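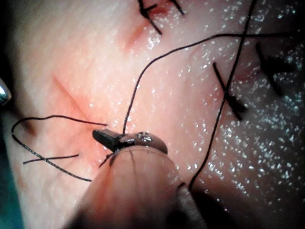

Joyce Muriithi told me on her first day with the Ovar that she gave it two weeks before somebody put a sheet over it and went back to tying by hand. She runs the evening bench now and she won't let me move the thing six inches to the left, so I'm calling that one settled!

Ovar Stitching Bench
Made by Julitz, sold and set up by us at Junell

Hi, I'm Lucyna Jabłońska and I look after the Ovar from the first phone call to the day it's bolted down in your workshop. We use one ourselves. Our shop turns out pre-stitched practice pads for training courses, the kind where the student gets a wound that's partly closed and has to finish it or take it apart, and every one of those stitches used to come off somebody's fingertips.

What it does all day

It puts in single interrupted stitches, ties them, and carries on down the cut. You sit at the console and drive it for the first pad of a batch, then it follows your pattern and you check its work on the screen. We run 60 pads on a normal shift (63 if Yuzhen Tian is on and has had her coffee). The camera sits close, which I love, because you can judge a knot without getting your nose down to the pad.

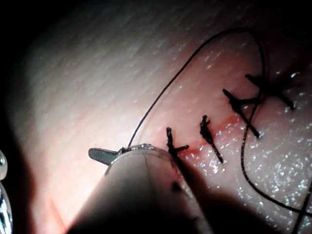

Four interrupted stitches with short tails, and a long loose thread running from the jaw.

What changed for our people

The sore thumbs went first. Hand tying is lovely work for an hour and miserable by the fourth, and we had two people on wrist splints the winter before we switched. They're both still here. Zihan Tian moved over to writing stitch patterns and is much happier, though he grumbles that he misses the radio, which we had to turn down so people can hear the alarm.

Some of it was harder. There's less chatting when you're watching a screen, and our breaks got muddled for a while. We now swap the console seat every hour and that helped a lot. Pay stayed the same grade for everybody who trained up — I'd settle that question with your own crew before the crate arrives, not after.

And you still need hands! Anything odd, like a curved wound or a very thin pad, we start by hand. Huiling Pan does nearly all of those and the Ovar has not come close to her yet.

The jaws

You get a pair of grippers, with serrations on the inner face for holding thread. They open wide, so you can come at a loose end from more than one side. Wipe them down between batches and look at the pivot while you're there. Thread fluff likes to hide in it, and a jaw that closes a hair late will drop your tail every time.
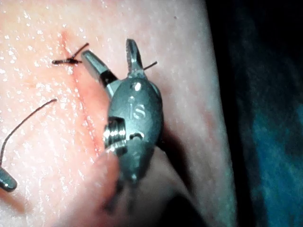
What comes in the box

Console, two instrument arms, close-up camera and screen
Pad tray with clamps
600 lengths of black braided thread to get you going
Spare jaws, one pair
Gu pattern software, with Zihan's starter patterns loaded

Service and spares

Jaws are due for a change at 4000 stitches. The console keeps the tally and puts up a yellow note, and you can swap them yourself with the little driver in the lid. For everything else, ring me and I'll come out, or I'll send Yuzhen, who is faster. Setup and two days of training at your place are included in the price. Ask for a quote and tell me what pads you're stitching, how many people you have on the bench and whether your floor is level.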